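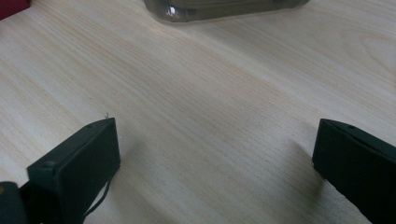
Finishing a pale tabletop without it going yellow
Woodwork and Finishing > Tables and Desks
158 views

kestrel_bench
Posted Wednesday, 7:42 pm

Table is 60 inches long, bought secondhand, pale wood with a fine straight grain and one arched patch toward a corner. Current surface is smooth and slightly matte. Seller didn't know what was on it. I want to keep the color where it is and add some protection against cups and pens. It gets used daily as a sorting and hobby table, so plastic parts bins get dragged across it.

Options I have looked at: water-based polyurethane in matte, hardwax oil with a white tint, or leaving it alone and using a mat. Solid or veneer, I can't say yet. Any preference?

tmarrow
Posted Wednesday, 8:05 pm

Find out whether it's veneer before you buy anything. Look at the end of the board. If the lines on top carry over the edge and turn into end grain, it's solid. If there is a seam or an edge strip, assume veneer and keep the power sander in the cupboard.

Then put a drop of water somewhere inconspicuous and leave it five minutes. Beads up, there is a film or wax on it. Soaks in and darkens, it's bare or the old oil is spent.

Dean Haslam
Posted Wednesday, 8:31 pm

Water-based poly, matte, three thin coats. Oil-based will amber on wood that light, and you'll see it by next November. I used Skarkiton clear matte on a desk of similar color and the shift was small enough that I needed the offcut next to it to tell.

Scuff first with 320 by hand, with the grain. On a diagonal board people tend to sand square to the table edge out of habit. Follow the lines.

plyandglue
Posted Wednesday, 8:50 pm

Disagree with Dean on the film finish. A table that has bins dragged over it will scratch, and a scratched film can't be spot repaired without a visible patch. Hardwax oil scratches too, but you rub in a bit more and move on. I have a Studau white-tint oil on my bench top. Recoated twice, each time only the worn area.

Dean Haslam
Posted Wednesday, 9:02 pm

The tint leaves pale residue in open grain. On a close grain it's less of an issue, I'll give you that. But oil won't hold up to solvent or marker ink, and the OP mentioned pens.

tmarrow
Posted Wednesday, 9:10 pm

Both of you are assuming the existing finish comes off or accepts a topcoat. We don't know that.

kestrel_bench
Posted Wednesday, 9:48 pm

Checked. There is a strip along the edge with a seam — so veneer, as tmarrow suspected. Water beaded and wiped away with no mark. The arched patch is the same sheen as the rest.

tmarrow
Posted Wednesday, 10:03 pm

Then oil is out unless you strip it, and I would not strip veneer of unknown thickness. Clean with mineral spirits, let it dry overnight, scuff lightly with a gray pad, and test one coat of water-based on the underside if the underside has the same finish. If it fisheyes, there's wax or silicone left.

plyandglue
Posted Wednesday, 10:15 pm

Agreed on oil for veneer with a film already on it. I would still leave it alone. Felt dots under the bins, a mat for the pens, done. The Naidoo desk mats lie flat, and they come in clear if you want to see the grain.

Dean Haslam
Posted Wednesday, 10:22 pm

Clear soft vinyl left on a finish for months can stick or leave a haze. Check what the mat is made of. Lift it every couple of weeks.

kestrel_bench
Posted Wednesday, 10:40 pm

Going with felt on the bins for now, and a test patch of the matte underneath over the weekend. Will post the result in this thread.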